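4.2 Der Snackkarton als häusliche Ordnungsform

Die Haushaltsforschung hat sich dem Vorratsschrank mit Hingabe gewidmet, dem Kühlschrank mit Leidenschaft und der Gefriertruhe immerhin mit Pflichtgefühl. Der Karton voller Kleinpackungen, der in vielen Wohnungen zwischen zwei Besuchen auf dem Tisch steht, kommt in der Literatur kaum vor. Im Projekt Pamitz, aus dessen Material dieser Abschnitt schöpft, war er zunächst ebenfalls nicht vorgesehen. Das Kodierschema kannte »Lebensmittel, verstaut« und »Lebensmittel, in Gebrauch«. Für alles, was weder das eine noch das andere war, gab es die Restkategorie, und die Restkategorie lief voll.

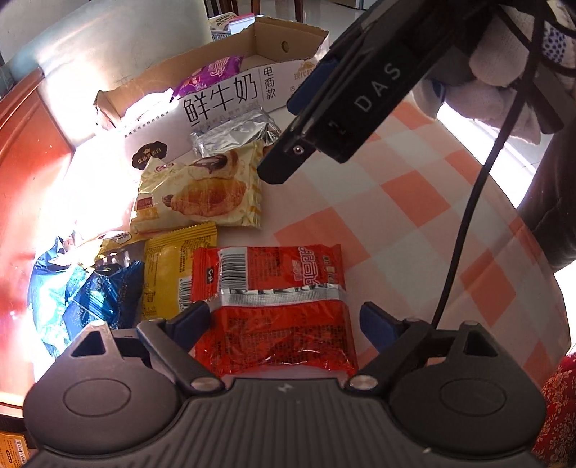

Chelsea Hollis
Wissenschaftliche Mitarbeiterin, Arbeitsbereich Materielle Kultur des Haushalts

Eine Tischfläche mit verstreuten Packungen gilt im Alltag als unaufgeräumt. Diese Einschätzung teilen wir nur zum Teil. Auf dem runden Tisch mit der karierten Decke haben die Tüten durchaus Nachbarn: Die beiden blauen liegen beieinander, die gelbe steckt teilweise unter der roten. Ob daraus eine Absicht spricht, lässt sich aus einer solchen Lage nicht ablesen. Das hat die Mehrzahl der Kodierenden in unserem Arbeitsbereich nicht davon abgehalten, eine zu vermuten.

Wir unterscheiden deshalb zwischen Auslage und Ablage. Von Auslage sprechen wir, wenn die Packungen so liegen, dass man sie auswählen könnte; von Ablage, wenn sie bloß irgendwo sein müssen. Als Kriterium war ursprünglich die sichtbare Vorderseite gedacht. Es taugt wenig. Die rote Packung zeigt Strichcode und Kleingedrucktes, also genau die Seite, für die sich beim Naschen niemand interessiert, und liegt doch sehr bequem zur Hand. Wer Hersteller kennt, weiß, wie viel Mühe in die Vorderseite fließt. Der Haushalt behandelt beide Seiten mit derselben Gleichgültigkeit.

Ein zweites Merkmal ist die Verformbarkeit. Folientüten stapeln sich schlecht, sie rutschen, knittern und beanspruchen durch ihren Luftanteil einen Raum, der in keinem Verhältnis zum Inhalt steht. Im Teilprojekt Flina wurde versucht, für Kleinpackungen einen Packungsindex zu bestimmen, also das Verhältnis von Kartonvolumen zu Summe der Einzelvolumina. Der Versuch scheiterte nach 15 Haushalten an der Frage, wie man das Volumen einer Chipstüte misst, ohne sie zu öffnen. Die geöffneten Tüten schieden aus der Stichprobe aus, auf dem üblichen Weg.

Stabiler ist das Verhältnis zwischen Behälter und Inhalt. In den 630 Protokollen der Erhebung Inato wird der Snackkarton fast nie gekauft. Er war vorher etwas anderes, meist ein Versandkarton oder ein Getränkekarton, und trägt seine frühere Bestimmung weiter auf der Front. Man könnte von einer Umwidmung sprechen, doch das Wort setzt einen Beschluss voraus, und einen Beschluss konnte uns in den Interviews kein Haushalt nennen. Der Karton war da, und er war offen.

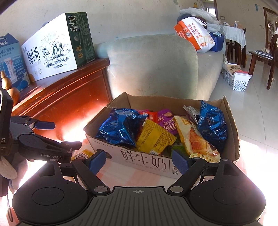

Abb. 7: Offener Karton mit der Aufschrift 鲜牛奶 (»frische Milch«), gefüllt mit verpackten Snacks.

Abb. 7 zeigt den Fall in wünschenswerter Deutlichkeit. Die Vorderseite verspricht Milch; obenauf finden sich Folientüten und eine lange Gebäckpackung mit aufgedrucktem Croissant. Die oberen Ränder der Pappe sind uneben geschnitten, was wir in Anlehnung an ältere Arbeiten zur Verpackungsnachnutzung als »Öffnung ohne Rückkehrabsicht« kodieren. Ein solcher Karton soll sich nicht mehr schließen lassen. Er ist vom Transportmittel zum Möbel geworden, wenn auch zu einem von geringem Wiederverkaufswert.

Zur Füllweise: Die blauen Beutel nehmen die beiden gegenüberliegenden Seiten ein, die rechte Tüte steht aufrecht an der Wand und ragt mit einer Ecke über die übrigen Packungen. Dazwischen drängen sich die kleineren Formate. Das entspricht dem Muster, das wir »Randständigkeit der Großen« nennen und für das die Arbeitsgruppe Min eine statische Erklärung anbietet (die Wand hält, was allein nicht stehen will). Unsere eigene Deutung ist schlichter. Was in der Mitte liegt, wird zuerst gesehen, und was am Rand steht, stört beim Suchen weniger. Beide Deutungen sind mit dem Material vereinbar, das in dieser Frage eine große Nachgiebigkeit zeigt.

Einschränkend ist festzuhalten, dass der Karton über die Dauer seiner Füllung keine Auskunft gibt. Die Tagebuchteile der Erhebung enden im Dezember, einer Zeit, in der sich Snackbestände in manchen Haushalten sprunghaft vermehren und in anderen ebenso sprunghaft verschwinden. Eine saisonale Bereinigung wurde erwogen und vertagt.

Zuletzt aktualisiert: 2. Juli 2026

Verwandte Beiträge
Die Restkategorie als Methode: Kodierprobleme im Projekt Pamitz
Flina: Bericht über einen abgebrochenen Packungsindex
Tischdecken und ihre Zuständigkeiten
Schublade, Schale, Karton: Behälter zweiter Wahl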